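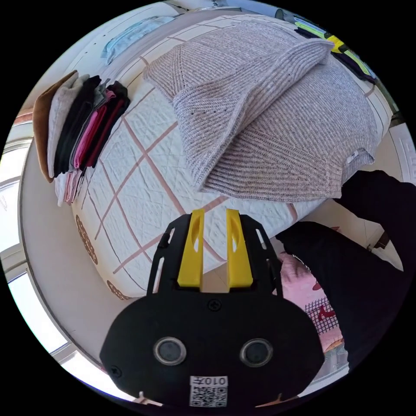
ホーム 検索 通知 リスト ブックマーク プロフィール

手持ちグリッパーで洗濯物たたみの動作データを録るときの作業基準、ダンリーヴィ(Dunleavy)向けの改訂版がやっと通りました。全66項目。洗濯物をたたむだけで66項目です。自宅でたたむときは0項目なのに。

全部は載せられないので、現場でよく揉めるところだけ順不同で書いておきます。似たような手順書を書かされている人の役に立てば。立たなければミュートで。

まず用語。旧版では「衣類」「布」「対象物」「ワーク」が同じ意味で混ざっていました。犯人は私です。今回「衣類」に統一。ただしベッドカバーは衣類に含めません。これを書いておかないと、カバーの端をつまんで「掴めました」と報告が来ます。来ました。

爪の項。始める前に、指の間に糸くずがないか見る。ニットを扱ったあとは必ず見る。起毛系のあとは念入りに見る。「念入りに」とは何かとフェリツィアさん(Felicja Michalski)に赤を入れられ、「明るいほうへ向けて、両側から」に直しました。こういう赤はありがたい。ありがたいと思うまでに一晩かかったけど。

固定ねじの緩み確認も始業時。手で回ったら使わない、そのまま返却棚へ。自分で締めて続行するのは禁止です。締めたがる人が本当に多い。気持ちはわかる。私も締めたい。

個体の識別ラベルは剥がさない、上からテープを貼らない、角度を「整えない」。最後のは実例があります。まっすぐに貼り直してくれた人がいて、見た目はとてもよくなり、接着は死にました。

センサーの窓を素手で触らない。触ったら所定の布で拭く。所定の布です。いま畳んでいるTシャツの裾は所定の布に該当しません(第3版で追記)。

次、ニット。ここだけで会議が2回延びました。

セーターは編み目に爪を引っかけない。透かし編みのところは特に、穴を把持点にしない。掴みやすいのは知ってます。掴みやすいから書いてるんです。厚みのあるところ、二重になった折り端か裾のリブから入ること。

品質表示のタグも把持点にしない。タグを引くと見事に持ち上がるので、学習させるとロボットが一生タグで持ち上げるようになる、というのがネギンさん(Negin Safavi)の主張。私は「一生は言いすぎでは」と返し、議事録には両論併記で残っています。

大物は周りに余白をとってから始める。ベッドの上でやるなら、畳んだものの山は脇に寄せて、次の動作の通り道に置かない。寄せた山をあとから直さない。直すなら、それも録る。

山の色順は問いません。問いませんと書いたのは、問われたからです。濃い色を下にすべきか、という質問が真顔で届きました。お好きにどうぞ、が正式回答です。文書では「規定しない」になっています。

手と腕について。グリッパーを持っていないほうの手で布を押さえるのは可。ただし課題票に「片手補助あり」とあるときだけ。票にないのに押さえた回は、捨てずに区分を変えて残します。「いい感じに畳めたので補助なしにしておきました」は改ざんと呼びます。

袖をまくるかどうかは指定なし。旧版には「暗色の長袖が望ましい」とありましたが、根拠を探したら誰も出せず、元をたどると何代か前の担当者が寒がりだったらしい。削除しました。

失敗の扱い。ここは太字にしてもらいました。落とした、滑った、折り目がずれた、これは全部残す。きれいな回だけ選んで出すと、Gekoraの受け入れ側で必ず気づかれます。人間はあんなに毎回うまく畳まないので。

やり直すときは、衣類を一度広げてから。半端に畳んだ状態から「続き」を録る場合は、開始状態の欄に「途中」と書く。この欄の空欄率は約50%でした。残りの半分には「ふつう」と書いてありました。

「ふつう」は選択肢から消しました。もともと選択肢にはなかったんですが、自由記入欄ごと消しました。

プライバシー。お宅で作業させてもらう場合、同意書は人に対してと、部屋に対して、別々にもらう。窓があるなら外に何が入るかも先に見る。宛名のある郵便物、薬の袋、家族写真は開始前に家の人に動かしてもらう。こちらで勝手に動かさない。善意でもだめ。

洗濯物そのものも個人情報だと思って扱うこと。これは条文にできず前文に入りました。条文にしようとすると、どの下着から対象になるかの議論が始まるんですよ。始まったんです。ホアキンさん(Joaquín Cáceres)が表を作りかけたところで止めました。

休憩。連続作業は区切って、手首がだるくなったら区切りの前でも止めていい。「いい」だと誰も止めないので「止める」に書き換えました。記録上の理由欄には「手首」とだけ書けば十分です。診断書は要りません。

反対意見も載せておきます。ガニルブリッジ(Ganilbridge)の班からは「項目が多すぎて、読み終わる前に洗濯物が片付く」。ごもっとも。現場用に1枚ものの抜粋を作りました。裏面まで印刷されてますが、1枚は1枚です。

デレクさん(Derek Tunstall)からは、靴下の章がないとの指摘。あります。附属書にあります。片方しかない靴下の扱いで一度紛糾し、本文から追い出されました。現行の規定は「片方のまま畳む。もう片方を探さない」です。

「探さない」の一行が入るまでに、作業時間が靴下の捜索で消えた日があるんです。録画にはベッドの下だけが延々と映っていました。区分は「その他」。

質問が来たので追記。チェック柄や格子柄の敷物の上で録ってよいか→よいです。背景を無地に揃える規定は今回廃止しました。世の中の寝具は無地に揃ってくれないので。ただし衣類と敷物が同じ柄のときは備考へ。

追記その2。持ち帰って家で練習していいか→機材はだめです。洗濯物を畳む練習は、ご自由に。

次の見直しは9月の予定。Korance側の記入様式と項目番号がずれているところを合わせます。こちらの14が向こうの41だったりして、誰かが逆さに読んだまま今日まで来た疑いがあります。

タオルの章の下書きに戻ります。「三つ折り」の定義で、家庭の数だけ流派があることがわかってきたところです。うちの流派は少数派でした。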